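3.2 Collecting the cup demonstrations

I want to spend some time on how we gathered the examples, because this part of the project ate most of our effort and most papers squeeze it into a paragraph. Our first plan for Rekora was to drive an arm by remote control and record whatever came out. We tried that through October and I did not enjoy it. Every grasp was slow, I kept overshooting, and the motions we saved looked like someone parking a truck. The policy we trained on them learned to hesitate in all the same places I did!

So we switched to hand-held grippers with a camera on the tool. You hold the thing, you reach, you close the fingers, and the recording has the same view the robot will get later on. People pick this up fast (my own first session was usable, and I am clumsy), and you can carry the whole kit into a normal home. We wanted that badly, since our lab bench is a terrible stand-in for a living room.

The target was 2000 demonstrations for the cup task, and we froze the set in November 2021. We named it Trenametti. Figure 4 is a view from the tool during a grasp on a printed paper cup, with other cups lying on the same tablecloth. We asked people to leave the room as it was -- bags, cables, shelves, all of it -- and only to set out the cups. A cup on its side is harder than a cup standing up, because the opening can face anywhere and the fingers have to come in across the wall, so we put plenty of those in. Paper is also less forgiving than hard plastic. Squeeze too much and you've changed the shape of the object halfway through your own example.

Our rules for the person holding the gripper were short. Start with the fingers open. Reach at a normal speed. If you miss, keep going and fix it, and don't restart the recording. I argued against that last rule at first and I was wrong, as the recoveries turned out to be some of the most useful data we have (see Section 5). We did throw out takes where the tracking dropped, and takes where the closing signal and the video had drifted apart. Drandon, our sorting script, flags both kinds, and then one of us watches the flagged takes and makes the call.

Figure 4. Closing the gripper on a printed paper cup, seen from the camera on the hand-held tool.

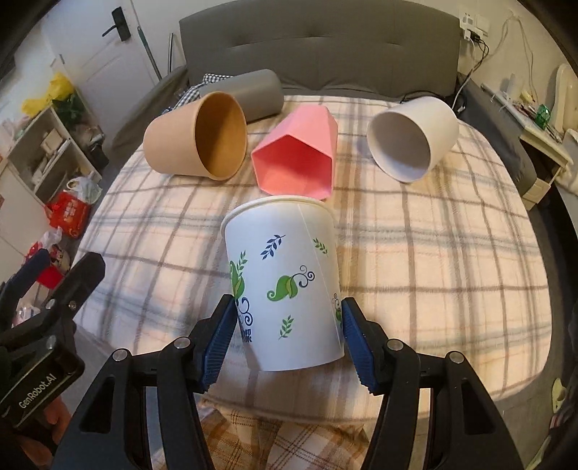 One thing I would change next time is the labeling. We wrote the task label once per session, and that was too coarse when the cups in a session differed in shape and material. Labels per grasp would have saved us a second pass over the video.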